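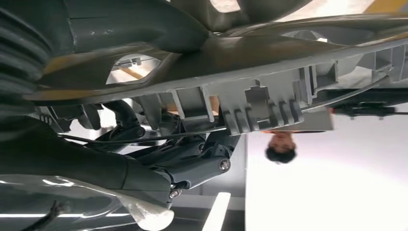 Before you start on the wall cupboards

Clear the worktop underneath first. You will want somewhere to put things down, and a bare worktop is easier to wipe afterwards. Lay an old towel along the length of it so that jars don't roll and tins don't mark the surface.

Empty one shelf at a time. Taking everything out in one go looks quicker, but you end up with no room to sort and the kitchen is out of use until the evening.

Wiping the shelves

Use warm water with a small squirt of washing-up liquid. For sticky rings left by honey or oil, lay a damp cloth over the mark for 5 minutes and then wipe. Don't scrape painted shelves with a knife. A plastic card does the job and won't scratch.

Dry the shelf with a clean tea towel and leave the door open for 40 minutes before anything goes back. Lining paper put down on a damp shelf will curl at the corners.

Lining paper

We have used the Parnen ribbed liner since February and it stays put without glue. The plain Buschmann roll is cheaper but slides about under heavy pans, so keep it for cups and glasses. Cut both a finger's width short of the shelf edge.

What goes where

Heavy things low down. Casserole dishes and mixing bowls should never need lifting from above your shoulder.

Everyday plates and mugs on the bottom shelf of the wall cupboard, nearest the sink or dishwasher.

Baking tins on their sides, with a rack or a tension rod between them. The Plilen rack takes 5 trays. Measure the cupboard depth first, as the rack is longer than it looks on the packet.

Flour, rice and pasta in lidded tubs. Write the use-by date on masking tape and stick it on the base of the tub.

Spices away from the hob. A shallow drawer is best. Cotau jars lie flat in ours with the labels facing up.

Doors and handles

Grease collects on the top edge of the door and behind the handle. Wipe both with the soapy cloth, then go over them with a clean one. If a door hangs crooked, open it and look for the screws on the hinge. Turn the adjusting screw a quarter turn, close the door and check the gap before turning it again.

Page last updated 4/13/21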